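Home / Kitchen helpers / Grevwood Counter Module

Grevwood Counter Module, single arm
Item 1751. Ships in 5 weeks.

Software for clearing a kitchen counter, sold for arms you already own. We stock it, and we'd still wipe our own counters.

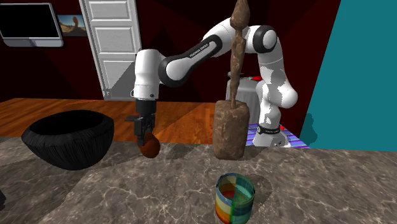
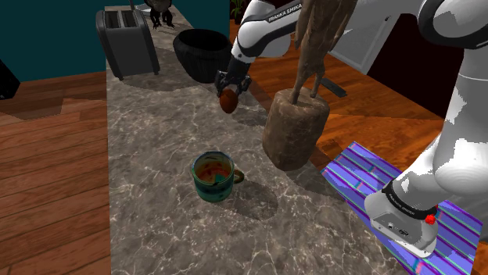
Simulated kitchen, one arm, one egg-shaped item at the gripper.

Renders are cheap and dishes aren't. Ask Grevwood for runs on a real counter before you spend $753. We did, and we're waiting.

In the box: license key, setup guide, 309 practice layouts.
Not included: arm, gripper, mount.
Returns: unopened keys only.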